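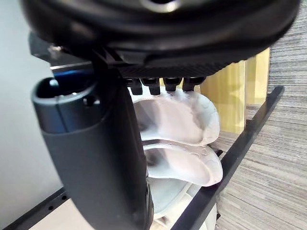 4. Cleaning and putting away plastic parts

Applies to all white plastic parts supplied with the Teledholm Denby set.

1. Clear a flat surface close to the sink. Lay out a dry towel.
2. Wash each part by hand in warm water with a little dish soap. The water should be no hotter than 70 °C.
3. Use a soft brush on corners and seams. Do not use steel wool or scouring powder.
4. Rinse under the tap and stand the parts on edge to drain.
5. Wipe off any water that is left, then leave the parts in the open air for roughly 14 hours before closing them up in a cupboard or box.
6. Put the heaviest parts away first and the light ones on top.

Note: Light-colored plastic can pick up stains from tomato, curry and ink. Wash it the same day if you can - old stains may not come out.

Caution: Do not press down on the top edge of a part to force it into place. Lift it out, turn it and try again. A cracked part should be thrown away and replaced.

Replacement parts are ordered under set number 1566. Lids are sold separately - see page 81 for sizes.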